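進捗報告(第2期) 小物仕分け工程の自動化と現場への影響

提出先:Plukano 助成担当
作成:Nullville 事業所 工程改善係

1.前回報告からの変更点

前回の報告書では、今期中に夜間の仕分けを Seol に移すと書きました。この予定は取り下げます。夜間帯は従来どおり人手で回しており、切り替えの時期は現時点では示せません。理由は以下に順を追って書きますが、先に申し上げると、機械の性能だけの問題とは考えていません。

導入済みの機器は Seol の2台で、増減はありません。制御側のソフトウェアは Stornon が4月に更新しました。更新後、停止時の復帰手順が短くなったのは事実で、この点は現場からも悪い話を聞いていません。

2.稼働の状況

今期、Seol が途中で止まり人が呼ばれた回数は267回でした。前期の集計は記録のとり方が違うため、並べて比較することはしません。Stornon の資料では改善したことになっていますが、同社の数え方では、作業者が自分で部品を置き直して再開させた場合は停止に含まれません。当係ではこれも1回と数えています。置き直すためには手を止めて歩いていくわけで、作業者から見れば立派な中断です。

停止の多くは、部品が重なっているとき、または向きが想定と違うときに起きています。そのため供給側で部品をあらかじめ並べておく作業が生まれました。導入計画書には存在しない作業です。所要時間は計画上どこにも計上されておらず、今は早番の人が始業後に片づけています。省力化の効果として報告されている時間から、この分は差し引かれていません。次回までに差し引いた数字を出します。

3.作業者への影響

人員は減らしていません。減らせる状態にもなっていません。ただ、仕事の中身は変わりました。以前は仕分けを続けて行い、区切りのよいところで休む形でしたが、今は呼び出しに応じて持ち場を行き来します。聞き取りでは「体は楽になったが、落ち着いて一つのことができない」という声が複数ありました。楽になったという部分だけを抜き出して成果とすることには、当係は反対です。

呼び出し対応は手当の対象外です。機械の癖を覚えた人に呼び出しが集中しており、技能として評価する仕組みもありません。この件は労務側に申し入れ済みですが、回答はまだありません。

4.動作の教示作業

止まりやすい動作については、人が手持ちのグリッパーで同じ動きを行い、その記録を学習に使う方法を続けています。今期に採用できた記録は101件です。撮り直しになったものは含みません。計画では教示は導入初期だけの作業とされていましたが、部品の種類が変わるたびに必要になっており、当面なくなる見込みはありません。
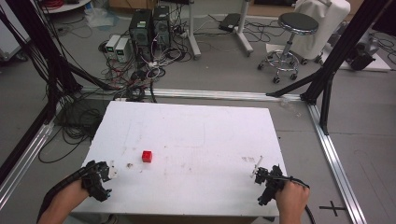

教示の担当は現在、通常業務との兼務です。手首と肩の疲れを訴える人がいるため、続けて行う時間に上限を設けました。上限を設ければ件数は減ります。件数の目標を据え置いたまま上限だけ守れと言うのは無理があるので、目標の見直しをお願いします。

また、教示した人の動きが機械に移ったあと、その人の仕事がどうなるのかという質問が説明会で出ました。会社側の回答は「配置転換で対応する」というもので、転換先は示されませんでした。協力を求める以上、もう少し具体的な答えが必要だと考えます。

5.費用と今後

予算の超過はありません。ただし保守契約の更新費は来期に発生し、当初の見積りに入っていません。Stornon に見積りを依頼中です。

来期に行うこと
・前並べ作業の時間を計測し、省力化効果を計算し直す
・停止の数え方を Stornon と統一する
・教示作業の件数目標と担当者の扱いを決める
・夜間帯への拡大は、上の三つが済むまで議題にしない

追加機器の購入については、Plukano から前向きな打診をいただいています。ありがたいお話ですが、今の2台で人の負担がどう動いたかを説明できない段階では、申請を見送ります。計測結果がまとまり次第、次回の報告に添付します。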